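Stokham 60 Ballot Drop Box

Freestanding outdoor ballot return box for county and city election offices

Item no. 823
Price: $3950 each, freight not included
Lead time: ships in four to six weeks. Orders placed in June or later of an election year may take longer.

Overview

The Stokham 60 is a steel drop box for collecting voted mail and absentee ballots outdoors, at sites where voters arrive on foot. It has one ballot slot, a sloped top that sheds rain, and a locked front door that opens onto a removable collection bin. The full bin holds 2000 standard return envelopes laid flat. Thicker envelopes, or envelopes with a secrecy sleeve inside, will lower that number.

The box is 60 inches tall. The slot sits low enough to be used from a wheelchair when the box is mounted on level ground with a clear approach in front. If you are placing it on a raised pad or curb, check the finished slot height against your state's rules before you drill.

Ballot slot

The slot accepts one or two envelopes at a time. An inside baffle keeps hands and tools from reaching the bin, and a drip channel carries water away from the opening. A slot cover is included. It locks from the outside with its own key, so a two-person team can close the box at the deadline without opening the main door.

Locks and seals

The main door has two locks keyed differently. Each accepts a separate key, which lets an office give one to each member of a pickup team. There are two seal points on the door and one on the slot cover. Standard pull-tight seals and padlock seals both fit. Seals are not included.

Replacement keys are sold only to the office on the original order, and requests must come in writing on office letterhead.
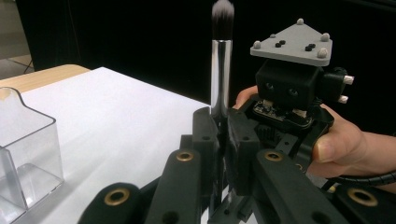 Finish and lettering

The standard finish is white powder coat. Blue and gray are available at no charge. Lettering is cut vinyl under a clear film, and the price includes one design on the front and both sides. Send the exact wording in every language your office is required to use. We do not supply ballot return wording, and we print what you send, so please have it approved first.

If a box is tagged or scratched, wash it with mild soap and a soft cloth. Solvent cleaners will lift the edges of the film.

Mounting

Four anchor holes in the base take half-inch bolts, which can only be reached with the main door open. The box must be bolted to concrete. Asphalt and pavers will not hold it. A drilling template is packed in the bin. Two people and a hand truck are needed to move the box off the pallet.

What is included

One drop box with slot cover
One collection bin with lid and carry handles
Two keys for each lock
Four anchor bolts
Drilling template and instruction sheet

Options

Dunent spare bin. Same size as the standard bin, with a zip lid and a window for the transfer form. Most offices order one for each box so an empty bin can go in when the full one comes out.

Karakaya camera post. Separate pole that bolts down behind the box. The camera is not supplied. Conduit runs inside the pole.

Winter slot hood. Recommended where snow blows sideways. Adds four inches to the depth of the box.

Ordering

We accept purchase orders from government offices and do not require a deposit. Please give a delivery address with a loading dock, or ask for liftgate service when you order. Check the box for freight damage before signing.

Unused boxes may be returned within 30 days if no lettering has been applied. Lettered boxes cannot be returned.

Warranty is five years on the cabinet and door, two years on locks and hinges, and one year on lettering.

Page updated October 2, 2019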